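28/06/2025 - Lomness head, balancing and timelapse

Right, picking this up where I left it before the Brurdale job ate my week. The plan for today was to get the Lomness gimbal head balanced with the longer lens on it, find out why it drifts on slow pans, and leave it running a timelapse over lunch. I managed two of those, sort of.

Balancing first. I'd forgotten how fussy the tilt arm is once the long lens goes on. With the camera pushed right back on the plate it still nosed down, so I took the battery grip off, which made it worse (of course it did, all the weight was at the back), put it back on and added the little brass slug from the Pliltska kit. That did it. It now sits wherever I leave it, pointing up, down or level, with the motors off. I scribed a line on the plate so we can find the position again. If you change the lens, ignore my line!

Roll was fine. Pan was fine as long as the tripod was level, and the tripod was not level, because one of the feet had lost its rubber. Found it in my coat pocket. No idea.

Drift

This is the one that's been bugging me since January. On a fast pan the head stops dead where you ask it to. On a slow one it carries on creeping to the left after you let go of the stick, just enough to spoil the end of a shot. Obed Boateng thought it was the stick not returning to centre, and I was sure it was the motor calibration, so I did mine first out of pure stubbornness. Ran the calibration with the head cold, then again once it had warmed up. No difference at all.

Then I did Obed's. Unplugged the stick, started a slow pan from the laptop and stopped it there. No creep! Plugged the stick back in and the creep came back. So he wins, and I owe him a bacon roll. I opened up the dead zone in the settings from 2 to 9 and it's steady now, though the first bit of stick travel feels a touch numb. I can live with that. A new stick would be the proper cure and I've put one on the list.

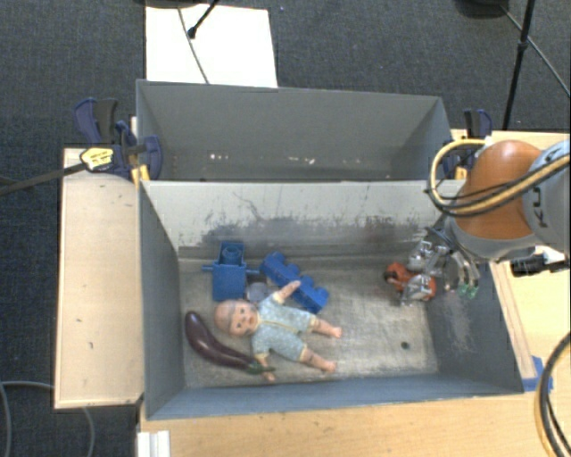 Timelapse

Set the Probert controller to one frame every nine seconds, panning slowly from the window side to the door, for about 80 minutes. Manual everything: focus taped, white balance fixed, shutter slow enough to smear people a bit as they walk through. I always forget to turn off the stabiliser in the lens and I did forget again, so the first handful of frames wobble. Stopped, switched it off, started over.

Came back from lunch to find it had finished the move but the brightness flickers all the way through. It's gentle, and you'd maybe not spot it on a phone, but on the big monitor it's horrid. I think the aperture isn't closing to quite the same place each time. Old trick is to press the preview button and give the lens a slight twist so it loses contact with the body and stays put. I've never liked doing it with the long lens hanging off a motor, so I'll try the manual one next time and see if the flicker goes.

The pan itself is lovely though. Really smooth, no steps that I could find going through frame by frame, and the ease at each end looks much better than the old belt rig ever did. Very pleased with that part.

Things to sort

Spare rubber feet for the tripod, and glue for the one I found.
New stick for the handset. Obed has the part number.
Pliltska battery plate is loose again - the screw wants threadlock, and I didn't have any.
Copy today's settings off the laptop. I saved them as "slow pan good" next to the old "slow pan good", so take the newer one.
Try the timelapse again with the manual lens, same move, same spacing.

Head is back in its case with the tilt lock on. Batteries are on charge by the sink end of the bench, both showing amber when I left.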